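Ternaveck Local News Fund
Progress report from the Dunlow Ledger
2018-06-06
Prepared by Philomena Duggan, editor

Work under the grant began in April. The money was meant to pay for a daily email of short news items from Dunlow and Drondville, and for a part-time reporter to cover the Drondville town council and school board. Both are in place.

Ratree Sitthichai started as the council reporter in the second week. She has filed nine stories, two of which led the site on the day they ran. The longest dealt with the Drondville water contract and took most of a month, largely spent waiting on records. The town first refused to release the bid sheets and then gave them to us after a written appeal. We paid the copying charge out of the general budget and are not asking the fund to cover it.

The email goes out at 5 a.m. on weekdays. Each one has four or five items, a note on public meetings, and a reader letter if we have one worth running. We moved the letters to the bottom after readers told us they wanted the news first. Corrections now go at the top, in the same type size as everything else.

We changed mailing services once. The first one sent a lot of our mail to spam folders, and the company was slow to answer. Chuensuk, the service we use now, costs a little more per month. The difference comes out of the line we had set aside for printing, and the revised budget is attached. 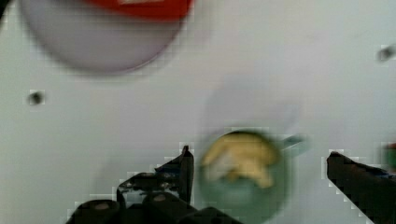 Two items are behind schedule. The reader survey was supposed to be finished by now and has not gone out, as the questions are still being cut down. The archive of council votes is online but covers only the current term. Ratree is adding older votes when the council is not meeting, and we would like to move that deadline to the next reporting period.

We also have not settled how to handle comments. They are open on council stories and closed on school board stories, and readers have asked why. A written policy will be sent to you with the next report.

No change to the payment schedule is requested.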